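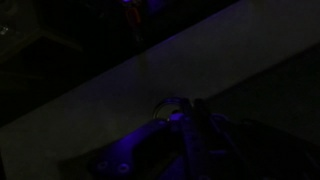
Chiharu Ichikawa opened the meeting at a few minutes past ten and thanked everyone for squeezing into the small room, the big one having been taken by the Šimkus people for their training day. The main business was the low-light grasping study, and whether the results are far enough along to write up. She began with the wrist view from one of the violet-light runs, which she left up on the wall while people found chairs, and she asked the group to look at the ring on the gray surface before they looked at any numbers. The upper arc of the rim catches a thin silvery line of light, but the lower part is hidden behind the gripper, and that, she said, is pretty much the whole problem we have been arguing over since January. The estimator has to guess the rest of the circle from the piece it can see.

Minutes of the last meeting

Read and accepted, with one correction. The older method should have been called "arc fit" all the way through and not "edge fit" in the second half. Apologies from the note taker, who had two sets of notes open at once and mixed them together.

Results so far

The set now stands at 564 attempts, split evenly between ordinary room light and the dim violet setting. Chiharu walked us through the comparison slowly, which was appreciated by those of us who do not live in the spreadsheet. In room light the two methods are so close that she would not want to claim a difference. In violet light the new method, which remembers where the rim was during the earlier part of the approach and carries that forward, does better than arc fit, and the gap is widest in the last stretch of the move, when the fingers start to get between the camera and the object.

There was a good long discussion of why. The feeling on the hardware side was that the rim shine moves as the wrist moves, so a method that looks at one view at a time can chase the shine and drift off center. The software side agreed in part, but would like to see it tested properly before it goes into the paper as an explanation. It was pointed out, very kindly, that we said the same thing last time and then did not test it. So it is now an action item with a name beside it.

A question came up about the gripper's own reflections. The bracket picks up a strong blue-violet edge in these views, and there is a small bright glint near the top of the gripper as well. Both stay put relative to the camera, so in principle they can be masked out once and forgotten. The mask in use was drawn for room light, though, and it is a little tight along the top of the bracket. Chiharu will redraw it and rerun the stored views through both methods. No new robot time is needed for that, to general relief.

Failures

We spent longer on this than planned, and it was probably the best part of the morning. The failures in violet light fall into 2 groups. In the first, the gripper comes down off center and pushes the ring instead of closing on it. In the second, the estimate jumps late in the approach to something bright in the background, and the arm stops and asks for help. The second kind is rarer but more annoying, and the group would like it reported separately in the write-up – lumping them together would make the method look clumsier than it is in one way and safer than it is in another.

Software and supplies

The move of the logs over to Drunance is finished, and the old folders can be read but not changed. Please do not keep working copies on the lab desktop. The Flumico quote for replacement finger pads was felt to be fair and was approved. Markier has asked if we would show the work at their open house, and everyone liked the idea, but it was left until the rerun is done.

Action items

Chiharu to redraw the gripper mask and rerun the stored views.
Hardware side to run the moving-shine test, with 3 wrist angles, and send the results to the whole group.
Software side to sort the failures into the two groups and draft that section of the paper.
Note taker to order the finger pads and reply to Markier with a friendly "not yet".

The meeting closed just before noon, and several of us carried the conversation about rim shine down to lunch.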